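Gavcombe Courthouse Camera and Public Access Group
Minutes of the August meeting, held in the Stastside branch meeting room, 6:30 p.m.

1. Opening

The chair opened the meeting at 6:34 and was delighted to see the back row filled for once! The July minutes were approved with one fix: the filming request in item 3 came from the Dosard production company, and the minutes had it coming from the county.

2. Filming in the courtroom

The big news first. The county court has agreed to a written policy on documentary crews, and a draft is already with the presiding judge. Members have been asking for this since the Rana trial, when two crews showed up with different ideas of what they had been promised and the bailiffs had to sort it out in the hallway.

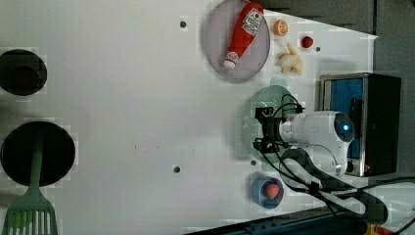

The draft says any crew must apply at least 9 days before a hearing. It also says the defense, the prosecution and the court each get a copy of the application on the same day (a wonderful change, as defense lawyers have told us they sometimes learned about cameras when they walked in). Jurors may not be filmed at any point, including in the parking lot. The group was very happy with this part and asked the secretary to say so in our letter.

There was a longer talk about attorney-client rooms. The draft bars cameras from them "during consultation." Several members felt those two words leave a gap and would like the rooms closed to cameras for the whole trial, even with the client's consent. Others thought a client who wants to be filmed should have that right. No vote taken. Both views will go in the letter.

3. Public comments on the draft

We received 844 comments through the online form, which is far more than anyone expected, and reading them has been a real pleasure. A good many ask for a live stream of every felony trial. Others want audio only.
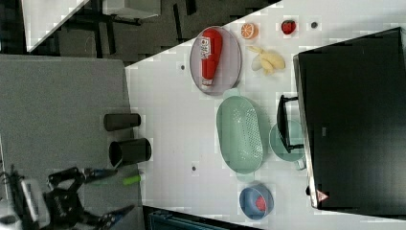 Tabletop with toy foods, a ketchup bottle on a plate and a mint-green colander.

The reading team has sorted the comments by topic and will post a summary before the next meeting. Comments naming a witness or a juror will be left out of the public copy. Anyone who would like to help with the second read should sign the sheet by the door.

4. Crowdfunded defense costs

This one carried over from July. The question is whether a defendant's online fundraiser should have to say if any of the money comes from a media company. State rules don't cover it. The Gavcombe bar liaison sent a very helpful two-page note saying the court can ask about a conflict of interest but can't generally make a donor list public. 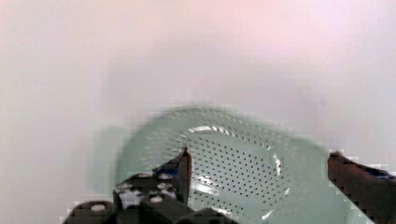 Dosard wrote in to say that it has never paid toward a defendant's legal costs and would gladly put that in every filming application if the court added a line for it. Members liked the offer a lot. Motion to suggest such a line in our letter: passed, 29 in favor, none against.

5. Court watch training

Spring training went so well that we're running it again. The evening session covers how to read a docket, where to sit, and what observers may write down. We have 100 printed handbooks left and the new edition will include the camera policy once it is signed.
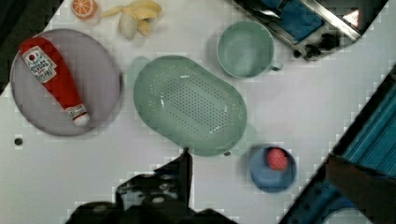

6. Other business

The Stastside branch has offered us this room through the winter, starting at 6:30 as usual. Accepted with thanks.

A member asked if the group would take a position on the Rana appeal. The chair said no, we stick to access questions, but the oral argument is open to the public and it should be a great one to watch.

Action items: secretary to circulate the draft letter; reading team to post the comment summary; training team to confirm dates with the clerk's office.

Adjourned 8:10 p.m.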